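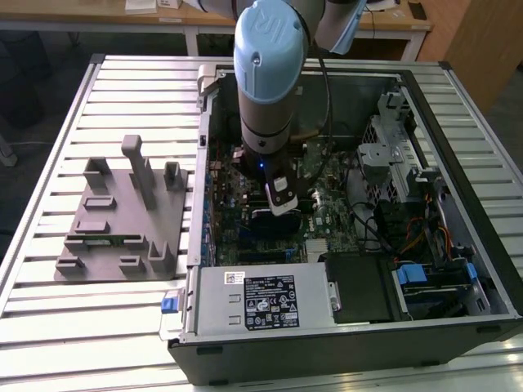 The cell with the case on its side and the memory fixture to the left

Is a wrist camera worth it over a fixed camera for memory module insertion?
Asked by Loubna Fawzy
Tags: cameras, grippers, assembly

I've been asked to pick a camera setup for a desktop board assembly cell in Nendville and I don't trust what I'm being told. The job is taking memory modules from a printed fixture and putting them into a motherboard that's already in its case. Later on they want the processor handled too.

Right now we have one fixed camera looking at the whole table and one small camera at the wrist. The integrator (Eskola) says the wrist camera alone is good enough and we can drop the fixed one. Their pitch is that it's always close to the work, so it always sees the work. I have watched enough of the footage to doubt that.

My trouble is with depth. From the wrist I can find a slot fine, but I can't tell how far the fingertips are above it.

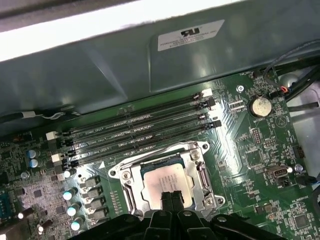 The fixed view gives me the height a bit better but then the arm gets in the way as soon as it comes down over the board. So each camera fails at the moment the other one might help, and neither is good at the last stretch. Eskola ran 230 insertions for us with a success rate that looked great on the slide, all in the same slot, with the case clamped in the same spot. I don't call that a test.

Questions:
Has anyone dropped the fixed camera and not regretted it?
Would longer fingers help, or just bend more?
Is a force sensor the real answer and the cameras a side issue?

I have until November to decide and I'd like to spend the money once.

Answer by Reto Egger
Accepted

Keep both for now. I went through this with a cell in Pravesham and we ended up using the fixed camera for finding the case and the wrist camera for finding the slot. Neither one should be trusted with the final push. That part is force and a slow feed, and I'd be suspicious of anybody selling you a picture-only version of it.

On the test you were shown: ask for it again with the case moved and turned a little between runs, and all the slots used in mixed order. We did 369 runs that way with a well-known vision package and the numbers fell off badly compared to the first demo. Same arm, same gripper, same lights. The vendor blamed our board.

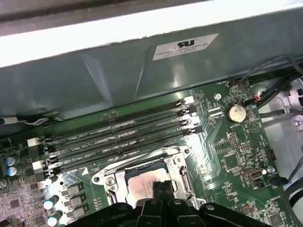
Contrast is the other thing I'd check before signing anything. Black slots on a green board sound easy, and for the long edges they are. The ends are where it goes wrong. On your board the latches at the right end alternate white and black, so a detector that has learned to look for the white ones will skip every other slot or snap to the neighbor. Ours did that, and it reported high confidence while doing it. Train or tune on both colors, and make it read the whole row of slots at once so it can't be off by one without noticing. The shiny shroud next to them can also throw pale patches that move with the arm, so lock your exposure.

Longer fingers: we tried them and went back. They gave the camera a cleaner look at the slot but the tips flexed under load, and then you're chasing a new error with the same camera. If you need room, try tilting the camera mount first.

Comment by Loubna Fawzy: Thanks, the mixed slot order is going into the acceptance test. Did you calibrate the wrist camera again after each finger swap?

Comment by Reto Egger: Yes, every time. We skipped it once and lost a day.

Answer by Karim Mahrous

I'd push back on keeping two cameras. Two cameras means two calibrations, and when they disagree someone has to decide which one is lying. We run wrist only with a Vidutura controller and it has been fine for 7 months. Our boards sit flat on a jig though – no case walls to get around – so maybe it doesn't carry over.

I do agree about force. Before we added it we had bent pins on the bench and no idea which run did it.

Answer by Siham Younis

just get a better camera, resolution fixes most of this

Comment by Abdelghani Slaoui: It doesn't. I paid for a sharper one and got a sharper view of the wrong slot. If 1000 runs on a moved case look good with the cheap camera, keep the cheap camera.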